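3.2 Upkeep of the hand-held grippers

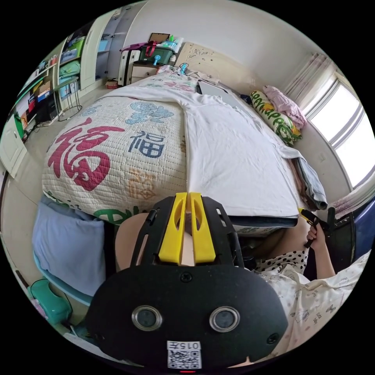 Figure 4. View from a hand-held gripper over a bed with a quilted bedspread and a white sheet. Lower centre: the two yellow fingers and the labelled body. Right: a second gripper in the operator's hand.

The Pomham set consists of 16 hand-held grippers, used in homes for bedding and other soft goods. Each unit has a pair of fingers on a slotted frame, with a wide-angle camera looking along them. Figure 4 gives the working view. The body label carries a QR code and a short text, here "015左", the last character meaning "left". All service records are filed under this text, so a label that no longer scans is replaced before the unit is issued again.

Finger alignment was checked every Monday. The fingers were closed on a flat gauge and the gap at the tips was read from the camera view. If the tips did not meet evenly, the frame screws were slackened, the fingers reseated and the screws tightened again in a cross pattern. Fingers were changed in pairs. A single new finger beside a worn one gave uneven grip on thin cloth, and the fault was hard to tell from a bent frame.

The lens was wiped with a dry cloth before each session. Lint gathers at the rim during work with quilts and towels and shows first as a soft patch near the border of the circular view. Camera calibration was repeated after any change of frame or lens, using 43 views of a printed board. The dark corners outside the circle were masked and took no part in the fit.

Over the period reported, the set recorded 674 sessions. Most faults were loose frame screws, found at the weekly check. Units with a cracked frame were sent to the Pustovow workshop, where M. Ragab fitted the spare and repeated the calibration. A repaired unit had to complete 100 open and close cycles without a missed reading before it was returned to use.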